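How I split long bench recordings into steps (without losing my mind)

A few people have asked how I get from a raw head-height recording to tidy labelled segments our planner can learn from, so I'm finally writing it up. I'm using Skallia for the timeline and a little Python script of mine called Prudcombe for everything else. You don't need either one! Any tool that lets you put a start, an end and a verb on a stretch of video will do.

First, get your verbs sorted before you open a single file. I skipped this the first time and ended up with "hold", "grip", "grasp" and "pinch" all meaning the same thing, and Emília Zelenák had to merge 214 labels by hand (sorry, Emília). Now I keep a plain text list with 20 verbs in it, and if I want a new one I have to delete an old one.

Next, scrub through at a fast speed and only mark the places where the hands change what they're holding. Don't label anything yet. Pen work and bag work are my favourites for this, as the changes of grip make such natural boundaries.
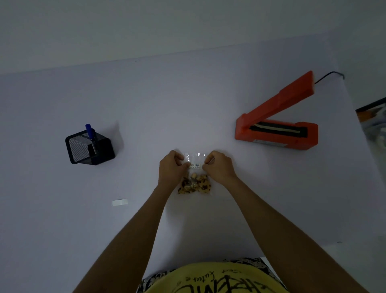
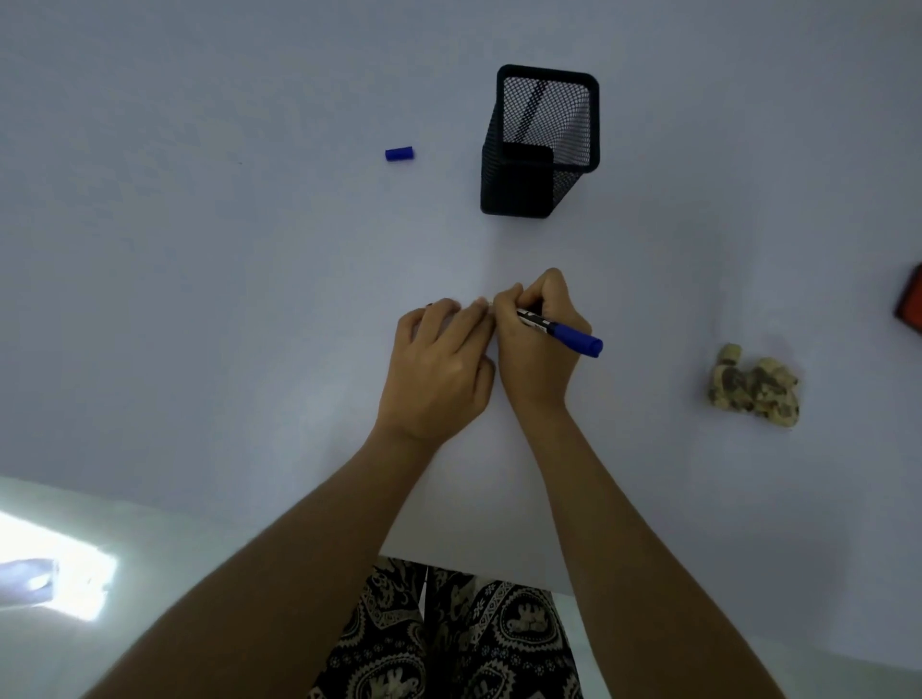
Then go back and fill in the labels, one row per segment: verb, object, left hand, right hand. I fill in both hand columns even when they match. It feels fussy, but our old format had a single "hand" field and the planner kept deciding that one arm could do the lot. It'd let go of a bag halfway through closing it and go looking for the pen.

Small objects are where it gets tricky. Caps, labels and bits of backing paper go in as their own objects with a "parent" field, so a cap knows which pen it belongs to. If you can't tell, put "unknown" and move on. Please don't guess from the colour! I did, and the state checker spent a whole afternoon trying to put the wrong lid on things.

When the rows are done, run the checker:

prudcombe check session.csv --min-frames 90

Anything shorter than 90 frames gets flagged. Half the time it's a slip of the mouse, and the other half it's a real quick movement you'll want to keep, so look at each one before you hit delete. Fabian Hubmann likes a much lower threshold, but he's also got more patience than me.

Last bit: export to the planner format and replay the steps as text only, with the video closed. If you can follow the job from the words, you're good. If you're reading it and thinking "hang on, where did the pen go?", there's a put-down missing, so go back and add it.

I'll put the verb list up in October once I've cleaned out the rude ones.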